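4. Loading labels and first print

The Bravis label printer takes rolls of 200 labels. Use Nistska paper rolls only. Plastic rolls need the heavy roller, sold separately.

1. Set the printer on a flat surface and plug it in.
2. Press both side tabs and lift the lid.
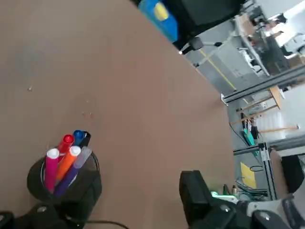

3. Drop the roll onto the spindle with the labels facing up. Pull 7 inches of backing through the slot and close the lid. If you color-code by shelf, write one test label with each marker before printing. A mesh cup holding red, blue, orange, purple, magenta and black is enough for most stockrooms.

Note: Some inks smear on coated labels. Let test labels sit overnight.

4. Hold FEED until the light stops blinking.
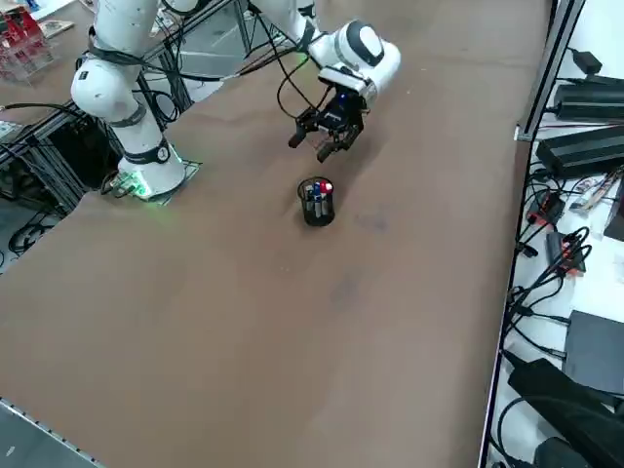 5. Press TEST. The printer makes one label with a border on all four sides. If the border is missing on one side, open the lid and move the paper guide in by one notch – then repeat the test.

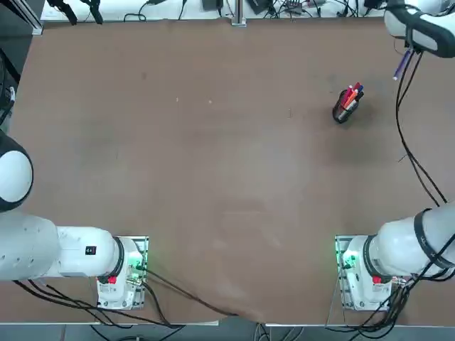
Work table, pen holder at right.

CAUTION: The print head gets hot. Wait 12 minutes after a long run before you touch it.

6. Clean the head with a dry swab after every 3000 labels.
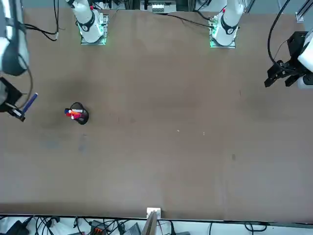

7. Write the cleaning date on the card inside the lid. Replacement cards come with the Indale service kit.

For network printing, go to section 5.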